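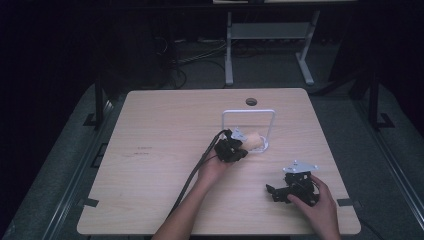 The Valham is a plain wooden-topped table, and it is the one we get the most letters about, so we have gathered the usual questions on one page and tried to answer them as we would if you rang us up and we had the kettle on. It suits small fiddly work very nicely: the top is pale and fine in the grain, so a little beige plug or a bit of thin white wire still shows up well against it, and the small round hole towards the far edge is there for your leads. The far corners are rounded (your hips will thank you). If your question isn't answered further down, do write to us at the Pultcombe workshop and we'll have a proper think about it.

Page last looked over 2024-07-27.

What is the hole in the top for?

Cables, mostly. A lamp lead or a charger goes down through it and out of your way, and the rim keeps the cut edge from fraying the lead. Two ordinary leads go through easily, though you may need to feed the plug end through first and then the rest. Several customers have written to say they stand a pencil in it, and we see no harm in that at all!

Can I have the top without a hole?

You can, and it costs the same. Please tell us when you order and not a week afterwards, as tops are cut quite early on and we can't fill a hole neatly once it has been made. We did try once, in February, with a plug of matching wood, and it was perfectly sound, but you could always find it with your fingertip. If you are in two minds, our advice would be to have the hole. It's small, and you'll stop noticing it by the end of the first month.

How deep is the table?

The standard top is 70 cm from front to back. That gives most people room to rest their forearms and still have space beyond for a stand or a lamp. We know some of you would like it deeper, and we have been asked about it often enough that it's on our list, but we would need a heavier frame underneath and haven't found one we are happy with yet.

Does the frame come in other colours?

Grey is the one we keep on the shelf. We can get a frame painted black for you, which adds a few weeks because it has to go away to be done, and the painter likes to wait until there is a decent batch. White we have stopped offering. It looked lovely on the day and then showed every scuff from every shoe.

How should I look after the top?

Gently, and not too often. A cloth wrung out in warm water with a drop of washing-up liquid will see to nearly everything, and then a dry cloth straight after, going with the grain. Please don't use scouring pads, and please don't use spray polish, however nice it smells. It leaves a slippery film that is a nuisance to get off again, and small things skate about on it. Once or twice a year you can give it a thin coat of Pluton, the clear oil we send out with every table. Thin really does mean thin: put it on, leave it while you have your lunch, and wipe away whatever is still sitting on the surface.

I have faint dark marks that won't wipe off. What are they?

It depends on what you do at your table, so it's worth a minute's detective work. Little specks or a short smudge on a pale top can be pencil, ink, rubber from the foot of something heavy, or a bit of metal dust that has been rubbed in. Try a soft white pencil eraser before anything wet, as you'd be surprised how much simply lifts away. If that does nothing, try the soapy cloth. If the soapy cloth does nothing either, send us a close-up taken in daylight and we'll tell you what we would try next. A marked table is still a perfectly good table, and we have some fairly disreputable ones in the workshop that we are very fond of.

Can I clamp things to the edge?

Yes, along the front edge and both sides. Put a scrap of card or thick felt between the clamp and the wood, and tighten it only until it stops moving. Small brackets that sit under the edge are fine as well. If you want to screw one in from below, drill a little starter hole first, and wrap some tape round the drill bit to show you where to stop. We would rather you didn't screw anything into the top surface itself, but it's your table, and we shan't come round to check.

How do I stop leads trailing over my work?

Bring them towards you and off the near edge, beside your arm, if the thing you are holding has a lead of its own. Use the hole for anything that stays put. A lead that has to go across the middle will always find the one small piece you had just stood upright. We do sell a soft tie for gathering them up underneath (ask for item 1321), although a strip of old towelling does the job almost as well.

Is it hard to put together?

Not hard, but it is a job for two people, as the top is heavier than it looks. Lay the top face down on a blanket, set the frame on it, and put all the bolts in loosely before you tighten any of them. Most people are done in 30 minutes. If the frame rocks when you turn it over, loosen everything by half a turn, let it settle on the floor, and tighten it again. That cures it nearly every time. Old floors are another matter, and for those there are screw feet in the bag.

Where is it made?

The tops are cut, sanded and oiled here in Pultcombe. The frames come to us from Hoarau, a small metal shop that we've been buying from for years, and we fit and check each one to its top before the pair of them are packed up together. Please keep a top with its own frame if you buy more than one table, as the bolt holes are marked by hand and don't always agree with the neighbours'.

What if I don't get on with it?

Send it back within 30 days and we'll refund the table in full, including one that has been used a little. You'd need to pay the carriage, and please do keep the cardboard corners from the box until you have made up your mind. If you've already thrown them out, drop us a line before you book the van and we'll post you another set.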